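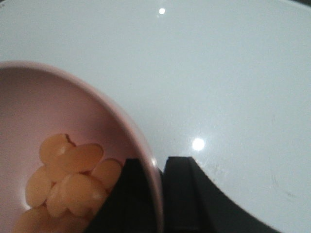
Week 15 of the robot arm at the Hunton test kitchen. Notes for people who run prep lines, mostly on what happened to the staff hours.

The task is narrow. One arm handles a bowl and a saucepan, and moves portions from one to the other. Before December a prep cook did it by hand between other jobs.

We logged 1,920 portion transfers last quarter. 1,762 finished without a person stepping in. The rest needed a hand, usually at the bowl rim.

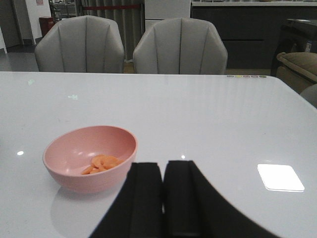
Did anyone lose their job over it? Headcount is the same as in December, but two prep shifts were rewritten and one of them now starts an hour later.

The rewritten shifts are the real change. The cook on station used to chop, portion and clean. Now the cook chops, stages the bowl, clears faults and fills in the Dullico log.

Fault clearing is the part we underestimated. It takes little time per event, but it interrupts everything else. Several cooks asked for faults to be batched. The controller can't do that yet.
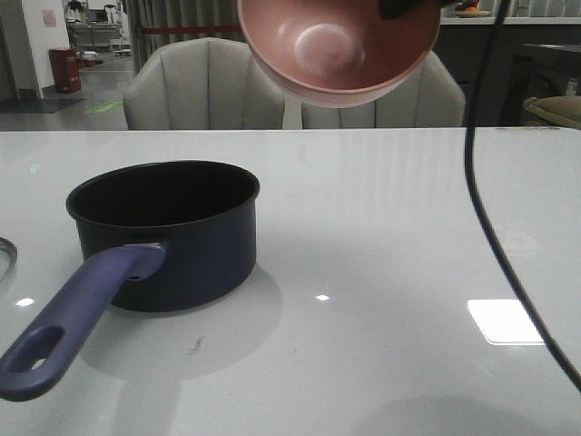
and batching would only help with the minor ones anyway. If the arm stops while holding something, a person has to come over right then.

Pay was the second argument. Clearing faults was not in the old job description. Matoušek, our integrator, called it "supervision." The cooks asked what supervision pays. The grade was adjusted after 20 days of back and forth.

Training is one morning, on site, using the Arnance manual. The manual is fine on resets and thin on cookware. We wrote our own page for that.

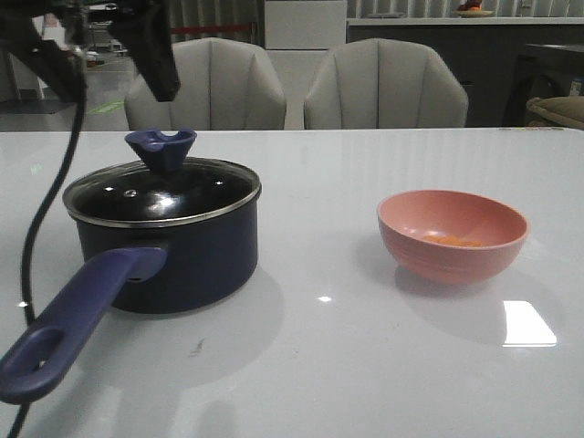

Staging rules are where the cooks have the most say. They set the layout and the arm program follows it. Pan and bowl go side by side with a wide gap of bare table between them, as they are with the lid on the pan here, and the orange pieces stay in the bowl until the lid is off. Any cook can change the layout, provided the change goes in the log before the next run.

Next quarter we track interruptions per shift as well as completed transfers. The second number was easy to collect and told us little about anyone's day.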